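Marnel Geometry Kit, Set-Up Guide
Section 3: Building Your First Non-Euclidean Triangle

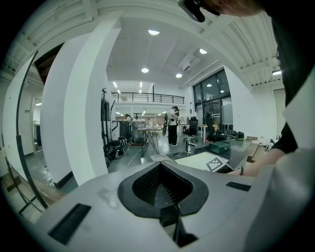

By now you've sorted the kit and checked it against the list in Section 2, so let's get to the fun part! You're going to build a triangle whose angles don't add up to 180 degrees, and you're going to measure it yourself. Everyone learns that 180 rule in school, and it's perfectly true on a flat page. Move onto a curved surface and it falls apart in a way that still makes me grin every time I set it up.

Before you start

You need the Soltani ball, the bag of elastic bands, the flexible protractor, the marking pen and a damp cloth. Pins are in the small envelope. If you bought the classroom version there are 6 balls in the crate, and one is plenty for this section.

Note: The ball has a faint molded seam. That seam is a great circle, meaning it cuts the ball exactly in half, and we'll use it as our equator.

Caution: Use only the marking pen that came with the kit. Permanent markers soak into the surface and won't come off.

Part A: Three right angles

1. Seat the ball in its ring with the seam level all the way around.

2. Push a pin into the small dimple on top. Call this point N, for north.

3. Stretch one elastic band from N down to the seam, keeping it snug. Let it settle before you pin it. A tight band on a ball finds the shortest path by itself, and the shortest path is what "straight line" means on a curved surface.

4. Pin the lower end where it meets the seam. Call this point A.

5. Follow the seam one quarter of the way around (the tick marks make this easy) and pin point B.

6. Stretch a second band from N to B and pin it.

7. Trace along both bands and along the seam between A and B with the marking pen. Lift the bands off but leave the pins in.

8. Lay the flexible protractor at A, with its center mark on the pin, and read the angle. Do the same at B and at N.

You should get 90 degrees at every corner, for a total of 270. Three right angles in one triangle! Wulan Ong tested this section with her eighth graders in Prarkport, and she tells me several of them measured it over again with their own protractors before they'd believe it.

Note: Readings that are off by a degree or two usually mean the protractor has lifted at the center. Press it flat right next to the pin and read the angle close in, where the ball is nearly flat.

Part B: Shrinking the triangle

9. Wipe off the ink with the damp cloth and take out pins A and B. Leave N where it is.

10. Pick two new points much closer to N and pin them. They don't have to be on the seam, or the same distance from N.

11. Join all three points with bands, trace them, and measure the corners as you did before.

12. Write down the total and subtract 180. What's left over is called the angle excess.

13. Repeat with an even smaller triangle, then with a really big one.

The smaller your triangle, the smaller the excess, and it shrinks in exact proportion to the area. The Part A triangle covers one eighth of the ball and has an excess of 90 degrees. A triangle covering one sixteenth of the ball has an excess of 45 degrees, whatever its shape. So you can find the area of a triangle on a ball using nothing but a protractor – no lengths at all. Try doing that on paper!

Caution: Keep your face back when you remove pins from a stretched band. Hold the band down with a thumb first. Pins are sharp and this kit isn't suitable for very young children.

Part C: The saddle (optional)

14. Unclip the ring and put the Dadeo saddle sheet in its place, with the two high ends facing left and right.

15. Mark three points well apart, none of them touching the rim.

16. Lay a paper strip between each pair of points. Bands will pull away from the surface in the dip, so stick with the strips here. Smooth each one down without creasing or bending it sideways, and trace along one edge.

17. Measure and add the three angles.

This time the total comes out under 180. Sutrisno Subramaniam, who shaped the saddle, made it as deep as he could while still letting a paper strip lie down on it, so the shortfall is big enough to see on your protractor.

Note: The amount you lose depends on where you put the triangle, as the saddle curves more strongly in the middle than out toward the rim. Move your three points and measure again.

Putting things away

Wipe the ball and saddle clean, return the pins to their envelope, and store the bands out of direct sunlight. Leave the ring out if you're going straight on to Section 4, where the ball goes back in and we start drawing maps.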